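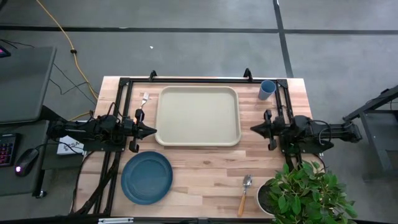
Butcher block care, the quick version. I get asked about this more than anything else on the site so I'm putting it all in one place and then I can just send people the link. Mine gets used every single day, it's a striped one, blond and tan strips side by side, and the pale strips are the ones that tattle on you. Coffee, beets, turmeric, all of it shows on the blond before it shows on the tan. A tray helps a lot. Big beige one with a raised rim, rounded corners so crumbs don't jam up in them. Anything drippy goes on the tray, not on the wood.

Daily stuff

Wipe with a damp cloth. Damp, not soaking. Tiny bit of dish soap if it's greasy. Wipe again with plain water, then dry it with a towel right away. Go with the grain.

Don't leave a wet cup sitting on it. Rings. A plate with an unglazed foot will scratch if you drag it, so lift it. Same for forks left lying around, somebody always leans on one and then you've got four little dents.

Crumbs off before you wipe or you are just making paste.

Weekly, or when it smells like onions

Coarse salt and half a lemon. Scrub, leave it a few minutes, scrape it off, rinse, dry. Do the whole top and not just the smelly bit or you get a light patch. Ask me how I know.

Baking soda paste for stains. Go easy, test a corner first. Never use bleach spray, it dries the wood out and leaves it kind of fuzzy.

Oiling

Food grade mineral oil. I use the Linau one at the moment, used Rellis before that, couldn't tell you the difference except the Linau cap doesn't leak. No olive oil, no vegetable oil, they go sticky and then they stink.

Top has to be bone dry. I leave mine 24 hours after a good wash. Then pour on more than you think, spread it with an old T-shirt, let it sit overnight, wipe off the extra in the morning. If there's no extra it was thirsty, do it again.

New top: oil it 2 times the first week, then once a month. Water test if you're not sure. Flick a few drops on. If they bead up you're fine. If they soak in and go dark, oil.

Wax over the oil is optional. I do it by the sink end only. Myung board wax, the soft kind in the tin, rub it in and buff it in a half hour or so.

Edges and underside!! Everybody forgets the underside. If only the top gets oil the thing can cup on you. Mine did, the one before this, and it never really went flat again.

Scratches and dents

Light scratch: fine sandpaper, with the grain, feather it out past the scratch, then oil.

Dent: wet cloth over it, warm iron on top for a few seconds, lift, look, repeat. The wood swells back up. Doesnt work if the fibers are cut, only if they're squashed.

Burn mark or a deep black ring: you're sanding. Start at 120, then 180, then 220. Vacuum in between. Some people go up to 3000 on a table and it looks lovely and feels like glass, but oil barely goes in after that so I wouldn't for food.

Clamping things to it

Grinder, pasta machine, whatever. Put a scrap of cork or folded cardboard under the clamp jaw. Snug is enough. Take the clamps off when your done for the day if you can, the wood moves with the weather and they leave a bite mark.

If it's over carpet

Old sheet down before you oil. Mineral oil does not come out of gray carpet. Cornstarch gets some of it, leave it on overnight and vacuum. I keep a Tamau drop cloth folded up now just for this.

Oily rags: lay them out flat outside to dry, don't ball them up in the trash, especially if you switched to tung or linseed.

Updated August 2020, added the iron trick.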